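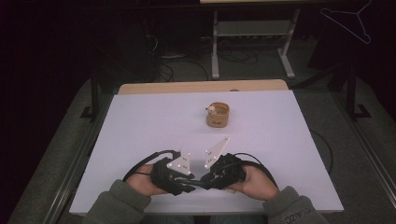
Els Visser wrote to us in March that her landlord stopped arguing about the heat once she handed the inspector a month of readings in place of a notebook. She asked if the report could also show the outdoor temperature. It now has a column for it, filled in by hand.

Print | E-mail
Reading time: 2 minutes

Clolska Apartment Temperature Logger
Made by Narstead. Updated May 20, 2025

The Clolska records the air temperature in a room and keeps the readings in order with the time and date. Tenants use it for heat complaints, rent board hearings and repair requests. Owners use it too, mostly to check a boiler after work has been done.

It takes a reading every half hour and holds 1540 of them, enough for 32 days. When the memory is full it stops and the light turns amber. Old readings are not overwritten. To start again, save the report and hold the side button until the light goes out.

Where to put it

Place the logger on an inside wall or a shelf, at chest height, away from windows, radiators, lamps and the stove. Many local codes say where in a room the temperature has to be measured – check yours before you start, and write the location on the cover sheet. Leave it in one spot for the whole period. If you have to move it, note the day and the hour.

The report

Plug the logger into any computer. It opens as a drive with two files on it: a PDF with a chart and a table of every reading, and a plain spreadsheet file. There is nothing to install and no account to set up. The serial number is printed on each page and matches the one on the back of the case.

A report is a record of temperatures. Whether a hearing officer accepts it, and how much weight it gets, is up to the officer. Bring copies of your letters to the owner as well.

Specifications

Range: 14 to 122 °F
Accuracy: within 1 °F
Weight: 81 grams with battery
Battery: one AA lithium, included
Mounting: screw or adhesive strip
Color: white

Building set

Tenant associations can order the Urkilside set, with ten loggers, a carrying case, cover sheets and a sign-out log, for $615. Loggers in a set are numbered on the front so that reports from different apartments don't get mixed up. Single replacements can be added later – give the set number when you order.

Calibration

Each logger ships with a calibration certificate good for one year. Recalibration is done by Vasić and takes two weeks. Save your reports before sending it in, as the memory is cleared.

Print | E-mail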